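News > Press Room > Plarero opens gripper comparison on clothing

Products Trials Support Contact

PLARERO PUTS GRIPPER SETS HEAD TO HEAD ON PILED CLOTHES

SALCEDO, July 2021 - Plarero today opened its side-by-side trial of gripper fingers for soft goods. Two finger sets, same arms, same controller. Clothes only for now. Results due in October.

The trial is run with software firm Omesetti, who supply the arm controller and the logging. Plan is 1528 picks in total, split evenly between the Pemura angular finger and an older flat-pad design. Every pick gets logged: reached, pinched, lifted, dropped.

"Boxes are easy to test on. Shirts arent," said Milagros Ortuño, trials lead at Plarero. "A collar folds one way, a sleeve the other, and the fingers close on four layers or on nothing. We want numbers on that before we sell anybody anything."

Both arms work from one rail at the front of a small enclosure, facing the clothes. Mixed garments, left in a heap. No folding beforehand, no sorting.

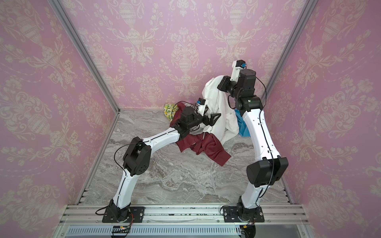
Two-arm test cell at Plarero. The right arm holds up a white shirt, left gripper over the red one.

Cameras are part of the comparison too. Each arm carries its own above the wrist, and Omesetti will score grasp choice from the wrist view alone, then with a fixed view added. Same piles, same time limit of 20 seconds a pick.

"The wrist view is close and it moves, so thats the hard one," said Aslak Backlund, controls engineer at Omesetti. "Patterned cloth on patterned cloth. Where does one piece stop? We'd like the controller to cope without a second camera, but we dont know yet."

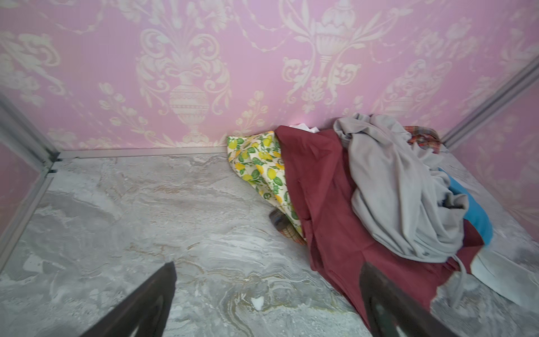

View between the gripper fingers: maroon cloth, a gray garment, plaid and lemon prints in one pile.

Early runs covered 5 pile layouts. No figures from those will be relased, as finger spacing was changed partway thru. Full tables, including failed picks, go out with the October report.

Visits to the cell by appointment, trade press first. Requests to the Plarero press desk.

Shares: 20 Comments: 2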